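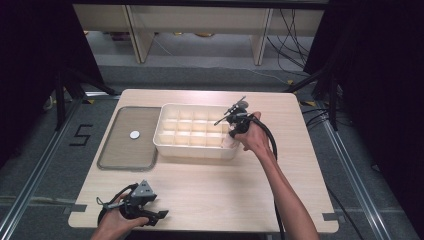

Tray on the left, little compartment box in the middle, all on the pale wood table.

Journal > Around the House > Buttons

4 min read

My grandmother kept her buttons in a cookie tin, and when she passed the tin came to me along with her sewing chair and a recipe for pickled beets I have never once made. I put it on a closet shelf in February and left it there, feeling a little guilty every time I reached past it for the iron.

Well, this month I finally pried the lid off! I had guessed maybe a handful of shirt buttons. There were more than 400, and underneath them a folded receipt from Staniforth, the dry goods store she used to take the bus to (it closed when my mother was 17, and she still talks about the ribbon counter).

I tried sorting by color first and gave up after one evening, as cream and ivory and "used to be white" are all the same thing under a kitchen lamp. Size works much better. Four-hole buttons are sturdier for coats, and shank buttons — the ones with a loop on the back — need their own spot or they tip over and make a mess of everything.

If yours are grimy, a short soak in lukewarm water with a drop of dish soap is plenty. Keep anything metal or covered in fabric out of the water, please. I ruined 10 lovely velvet ones that way and I'm still sore about it.

My plan is to put the big brown ones on a cardigan for my sister, who remembers them from Grandma's green coat. I still have to find the coat.

Contact | © Sandra Bunting | Back to top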